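Pasta tops the list as Vestamcombe food shelf reopens

The Vestamcombe food shelf opens again on Saturday after a month's break, and pasta is the first thing its organisers have been putting in order.

The shelf, which runs from the side room of the Kassa community hall, closed in July so that the floor could be repaired. Donations carried on coming in, most of them dried goods left at the Brirnitham Road shop.

"We had pasta in every cupboard," said Morag Shearer, who runs the sessions. "Boxes, bags, long, short. People want to find what they cook with and go home, so it needs to be sorted by kind."
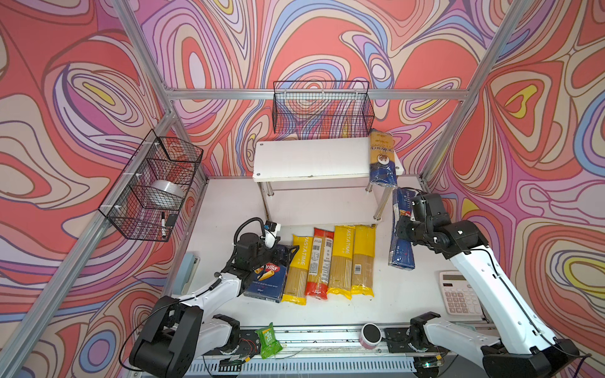

Bags of spaghetti laid side by side, with boxed pasta and the white two-tier shelf unit.

Spaghetti will be kept apart from penne and other short shapes from now on. Packets with the nearest dates go to the front. Opened or torn packets cannot be accepted, and Ms Shearer asked donors to check the corners of boxes before dropping them off.

Each household may take up to four items of dried food per visit, plus two tins. The limit was three before the break. Berhanu Negash, who keeps the stock list, said there was enough pasta for 30 households but that rice, cooking oil and tinned tomatoes were running short.

Sauces in glass jars are welcome if the lid is sealed. Fresh food should be brought on the day and handed to Feven Dinsa at the kitchen door.

Doors open at 10am and close at noon. No referral is needed, and bags are provided.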